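4.2 Do standard measures make home cooks more accurate?

The claim that households would waste less food if they measured it properly turns up in nearly every pamphlet we collected. It is seldom tested. The Etton leaflet, handed out through council libraries, says that a cook who levels off each serve of rice will "never throw out a grain again." Its source is an earlier leaflet, which gives no source at all. Sukprasert's review of kitchen advice came to the same view of the wider literature: a great deal of repetition, and very little weighing.

Our own survey asked 70 households to keep a diary of cooked staples (rice, oats, pasta and lentils) and to weigh whatever went in the bin. Of these, 60 returned a diary we could use. The other households are left out of the figures below, and we would caution against assuming they behaved like the rest. People who stop filling in a food diary may well be the people with the most to put in it.

Much of the trouble starts with the word "scoop." Recipes on the backs of packets use it freely, and so did our respondents, who applied it to mugs, ladles, soup spoons and the plastic measures that come inside tubs of powder. Even among tools sold as scoops, the shape makes a level measure hard to define. A bowl with a slanted rim (Figure 4) has no single fill line, and two careful people could reasonably disagree on when it is full. Heaping makes matters worse, particularly with flaked oats, which settle when the container is tapped.

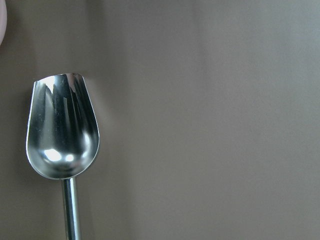 Figure 4. Stainless steel scoop with a deep, rounded bowl and an angled rim.

Households that said they "always" used a measure did report less waste than those that said they "never" did. It would be easy to stop there, and the Premeo campaign more or less does. But the two groups differed in other ways. Those who always measured lived in smaller households, shopped more often and were more likely to eat leftovers for lunch. Once we compared only households of the same size, most of the gap disappeared. What remained was small enough that a single bad week in a few diaries could account for it.

Melnychuk has argued that measuring works indirectly, by making people think about quantity before they cook. This may be true, though the argument is hard to pin down. If thinking is what matters, a mug should serve as well as a marked cup, and the programs that hand out free measuring sets have some explaining to do. The Enmont trial gave each kitchen a set in March and asked about waste seven weeks later. It relied entirely on recall, and it had no comparison group. We do not think it can carry the weight placed on it by later authors.

Our diaries have faults too. Kitchen scales varied in quality, some entries were plainly filled in at the end of the week, and a person who knows the bin is being weighed may behave differently for as long as the weighing lasts.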